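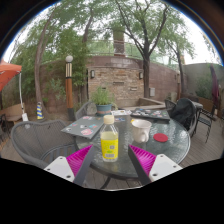

How long should you leave a batch of cordial before you drink it? Two days in the fridge if you can stand it, and then get through it in a fortnight.

I can never stand it. I've been making cordial since my kids were small and I still have a glass the first night, when it's all sugar and sharp edges and hasn't settled into anything yet. My neighbour Lindalva Barros, whose lemons I mostly use, thinks this is a moral failing. She might be right! But it's my kitchen, and the fridge is right there.

I came to cordial the way a lot of us do, which was too many lemons. We'd bought the house in Bedcombe in winter, and I hadn't paid much attention to the tree down by the back fence because I was busy worrying about the gutters. Then September rolled around and I was carrying them in by the washing basket. I gave them to the school, I gave them to the bloke who came about the gutters, I left a bag on the seat at the bus stop (gone by lunch). After that I rang my aunt Notburga, who grew up in a house where fruit was never thrown out, and she read me her recipe over the phone while she was doing something noisy with saucepans.

Her recipe is in ounces and I've fiddled with it ever since. The bones of it haven't changed, though. You want the zest off first, in wide strips with as little white as you can manage, and you rub that into the sugar with your hands and leave it overnight under a tea towel. By morning the sugar's gone damp and yellow and the whole kitchen smells like a good soap. Then in goes the juice, and enough hot water to melt everything, and a spoonful of citric acid if you want it to keep. Strain, bottle, done. I don't boil it. Notburga boils hers, and we've agreed to stop discussing it.

The sugar is where people get nervous. A friend of my daughter's came over to learn and kept trying to halve it, and I do understand, because it looks frightening going into the bowl. You can halve it if you like, but then you've made lemonade, and you'll need to drink it by the weekend or freeze it. Cordial is meant to be too much. You water it down one to five, or one to four if you're me and it's been a long afternoon.

Last spring I drove out to the Drerneck show to see how the serious people do it. I'd pictured a trestle and a few jam jars. There were 329 entries in preserves alone, and cordials had their own class, with a judge called Colin Tunstall who has been at it for 19 years and carries his own teaspoon in his top pocket. He let me follow him down the row as long as I kept quiet. He holds each one up to the window first, then he sniffs, then he tastes it neat (neat!) and has a bit of dry cracker, and moves along without his face doing anything at all.

Afterwards, over a cup of tea, he was much chattier. Most people lose marks for cloudiness, he told me, and most cloudiness comes from squeezing the muslin. You have to let it drip. I have squeezed the muslin every single time for my entire adult life, so that was a sobering cup of tea.

The winner was a finger lime and ginger from Nhàn Sầm, who runs a nursery out at Flastside and had never entered anything before. I got talking to her by the sponge cakes. She'd made it for her dad, who can't have alcohol with his tablets and was sick of being handed orange juice at parties, and I thought that was a lovely reason to make a thing. She puts a pinch of salt in. I've pinched that, if you'll pardon me, and I won't be going back.

She also talked me out of my snobbery about bottles. I used to fuss over swing-tops and scald them within an inch of their lives, and I'd still find the rubber perished by Christmas. Nhàn uses whatever has a good clean lid, keeps everything cold, and makes smaller batches so it never sits round long enough to be a worry. If it fizzes when you didn't ask it to, tip it out. I'd say the same for anything that's grown a skin – don't scoop, don't sniff twice, just tip.

Lindalva's husband likes his with soda and a lot of mint. My daughter puts it on pancakes. I've had it over vanilla ice cream, brushed on a warm teacake, and once, when I was feeling crook and sorry for myself, in a mug of hot water with a slug of whisky, and I'd recommend all of them.

The tree's loaded again now. I've got zest sitting in the sugar on the bench as I write, and this time I've tied the muslin to the tap so I can't get my hands round it.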